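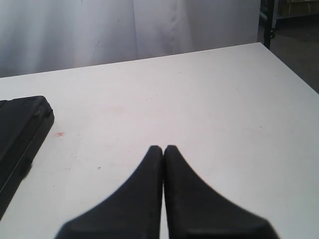

The gripper that waits to be told

Home Features Software Hardware People Archive Subscribe

Search this site Enter keyword Go

15 May 2026
By Yara Khalaf

The two black fingers are almost shut and there is nothing between them. To the software at Tevodeo, that can mean one of three things. The robot hasn't started yet, it has finished, or it has tried to pick something up and missed.

Sorting out which is the job of a program called Julen. It runs alongside the arm's controller and keeps a written record of what the robot believes about the table in front of it. When the record and the sensors disagree, Julen stops the plan and asks for a new one.

Radomír Šimko wrote most of the first version. He came to the company from warehouse software, where he spent years chasing stock that the computer said was on a shelf and the staff said wasn't. He sees the same fault in robots.

"The planner writes down that the cup is in the hand," he says. "From then on every step is built on that line. If the line is wrong, the arm will carry nothing across the table very carefully and put it down."

Older systems at Tevodeo checked the grip once, at the moment the fingers closed. If the motors met resistance before the fingers reached the end of their travel, the grasp counted as good. The check worked well on blocks and bottles. It did badly on thin things. A folded cloth or a sheet of card lets soft fingers close nearly all the way, and the reading looks much like an empty hand.

Julen looks at the wrist camera as well. It compares the strip of view between the fingertips before and after they close, and goes on comparing while the arm moves. If the white of the table still shows in that strip, the program lowers its confidence that anything is being held. Below a set limit, the plan is dropped.

The camera brings its own trouble. A pale tabletop has very little on it for software to hold on to. In this view there is a small red mark on the left of the table and a dark speck near the left fingertip, and an early version of the perception code would have reported both as objects. Šimko's fix was to keep a map of the bare surface, built up over many passes. Anything that stays in the same place and has no height goes into the map and is left out of the plan.

Large dark things are harder. The fingers are black, and when something black sits on the table beside them the outlines can run together as the arm swings across. The team now masks the fingers out using the joint positions, which the controller knows in any case, and only then looks for edges. The mask has to be slightly larger than the fingers because the lower parts are close to the lens and blur.

Last August the group ran the old check and the new one side by side on 282 grasps. The old one called 16 empty hands full. Julen called two. It also dropped seven good grasps that it should have trusted, and the arm had to go back and do them again. Šimko thinks this is a fair price, though not everyone who uses the software agrees.

One who doesn't is the team at Idahosa, a small firm that fits arms to packing benches. A repeated grasp costs them time on every box, and they have asked for the limit to be set by the user. It will be, in the next release. The setting sits in a plain text file next to the camera calibration, with a note on what to expect at either end.

The planning side has changed less. Tevodeo still uses Dorkis, its own planner, which breaks a task into short moves and checks each against a list of things that must be true first. What's new is that the list can now be unsure. "Hand empty" used to be yes or no. It is now a number, and Dorkis can choose to spend a moment looking again before it commits - usually by lifting the wrist a little and holding still.

Visitors tend to read that pause as a crash. There is a line on the operator's screen that says "checking grip", added after one too many people reached for the stop button.

Work on the next version is mostly about the start of a job, when there is no history to lean on. At present the operator has to confirm that the hand is empty before the first move. Šimko would like the arm to open its fingers, look at the table between them, close them and decide for itself. The code for this is written, but the tests are not, and until they are the question stays on the screen.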